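How to clear an old desktop PC before you give it away

Most old office machines can be passed on, but they need an hour's work first. These steps are the ones we use at Konlow before anything goes out on a Saturday.

1. Copy your files

Plug in an external drive and copy documents, photos and saved mail. Open a few files from the copy to check them. My last copy came to 3,145 files and took most of an evening.

2. Sign out

Sign out of mail, cloud storage and any paid programs. Write down licence keys you want to keep.
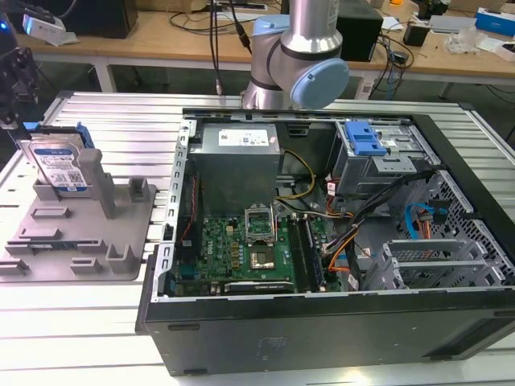
3. Cut the power

Shut down, switch off at the wall and pull the mains lead. Press the power button once and wait a minute. Touch bare metal on the case before you reach inside.

4. Sort the covers and blanks

Keep loose plastic and metal parts in one box. The next owner will want them.

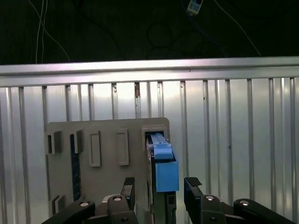

Light grey panel with raised frames and slots.

5. Deal with the drive

Either wipe it or take it out. A full overwrite of a large drive can run overnight. If you take it out, label it and store it somewhere dry.

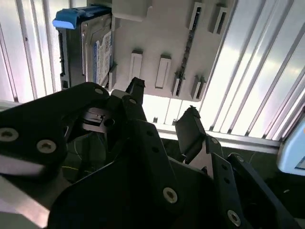

Hard disk drive in its white plastic mounting.

6. Pack up

Put screws in a bag and tape it inside the box. Add the mains lead and a note of the memory size.

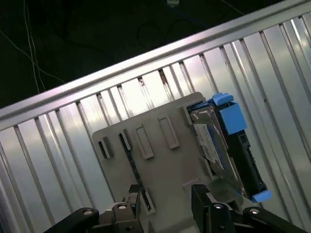
Plastic carrier plate, beige-grey.

Vovmont takes complete machines until 4 on weekdays. For bare parts, try Lakatos.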